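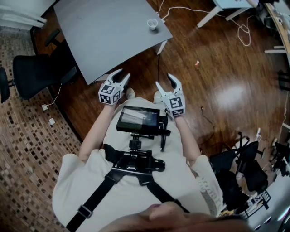

Dulletti 手持夹爪教学套件面向中学及高校机器人社团,供学生在课程与竞赛准备中采集操作示范数据。套件以双手配合操作为基本形式,学员无需直接控制机械臂,即可完成抓取、移放等动作的示范。左右夹爪均为白色双指结构,底座为方块形,表面印有黑白定位标记;使用者胸前佩戴黑色背带支架,支架上装有小型显示屏,双手可专注于夹爪操作。首次使用前,须由指导教师协助调整肩带长度。

产品编号:546
适用对象:高中及以上学生社团、机器人选修课
建议编组:每套 6 人,轮流担任操作员、记录员与复核员
配套课时:2 学期
教材:《示范与模仿:机器人操作入门》,共 188 页,Miyuki Tamura 编写,Mirjana Petek 审订

使用要求
操作区域地面应保持平整,线缆须沿墙或桌脚固定。夹爪底座的标记面不得粘贴、涂写或遮挡,如有磨损应及时申请更换标签。课后请将夹爪与背带分别收纳,显示屏存放时不得受压。

竞赛使用
参加 Witico 校际机器人操作赛的队伍,可使用本套件完成示范采集环节。参赛套件须于七月底前完成登记,登记后不得自行改装夹爪指部。

借用与订购
学校及社团可按学期借用,亦可整套订购。申请时请提交课程计划及指导教师姓名。借用事宜由 Ona Kļaviņa 负责,技术支持由 Edgars Lūse 负责。背带、标记标签及夹爪指部可作为备件单独订购。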